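Astuces : désencombrer la tablette qui sert à la cuisine

Une tablette posée dans la cuisine finit toujours pleine : photos de recettes, captures d'écran, vidéos regardées une fois, onglets restés ouverts depuis novembre. Les conseils qui suivent valent pour la plupart des modèles. Les noms des menus peuvent changer un peu d'une version à l'autre.

Voir ce qui prend la place

Ouvrez les Réglages, puis Général, puis Stockage. Attendez que la liste se charge, cela peut prendre une minute sur un appareil ancien. Les applications sont classées de la plus lourde à la plus légère. Sur la nôtre, les messages occupaient 33 Go à eux seuls, à cause des vidéos reçues dans les conversations de famille.

Supprimer les captures d'écran

Dans l'application Photos, cherchez l'album Captures d'écran. Touchez Sélectionner, posez le doigt sur la première vignette et faites-le glisser jusqu'en bas. Nous en avions 212. Recopiez d'abord les recettes que vous voulez garder dans une note, avec les quantités. Pensez ensuite à vider l'album Supprimés récemment : tant qu'il est plein, la place n'est pas rendue.

Ranger les recettes dans un seul dossier

Créez un dossier Recettes dans l'application Notes et trois sous-dossiers, pas davantage : Plats, Desserts, Conserves. Donnez à chaque note un titre qui commence par l'ingrédient principal. « Courgettes, gratin » se retrouve plus vite que « Gratin de Mme Masson ».

Ute Strobel nous écrit qu'elle ajoute le temps de cuisson dans le titre, entre parenthèses. Cela évite d'ouvrir la note avec les doigts farineux.

Empêcher l'écran de s'éteindre

Réglages, Luminosité et affichage, Verrouillage automatique : choisissez Jamais pendant que vous cuisinez, et remettez deux minutes ensuite. Si le choix est grisé, le mode économie d'énergie est sans doute activé. Il faut le couper d'abord.

Couper les notifications inutiles

Gardez le minuteur et le calendrier. Pour le reste, allez dans Réglages, Notifications, et désactivez les applications une par une. C'est long la première fois. Les jeux et les boutiques en ligne sont les plus bavards.

Nettoyer l'écran

Éteignez la tablette et débranchez-la. Passez un chiffon microfibre à peine humide, puis un chiffon sec. Pas de produit à vitres, pas de vinaigre, pas d'éponge grattante. Pour une trace de beurre, une goutte de liquide vaisselle sur le chiffon suffit, jamais directement sur le verre. Rincez le chiffon et repassez.

Charger à l'écart de l'eau et de la chaleur

Choisissez une prise éloignée de l'évier et des plaques. Ne laissez pas le câble pendre devant un tiroir. Il n'est pas nécessaire de charger à 100 % chaque jour, et une tablette brûlante au toucher doit être débranchée.
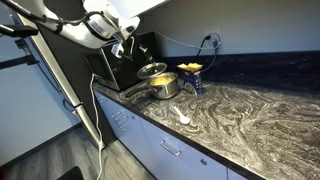

Sauvegarder avant de tout effacer

Branchez la tablette à l'ordinateur, ou lancez une sauvegarde en ligne quand elle est reliée au Wi-Fi. Vérifiez la date de la dernière sauvegarde avant de supprimer quoi que ce soit d'important. Si l'espace en ligne manque, décochez les applications dont vous n'avez pas besoin et recommencez.

Page mise à jour le 30 mars 2018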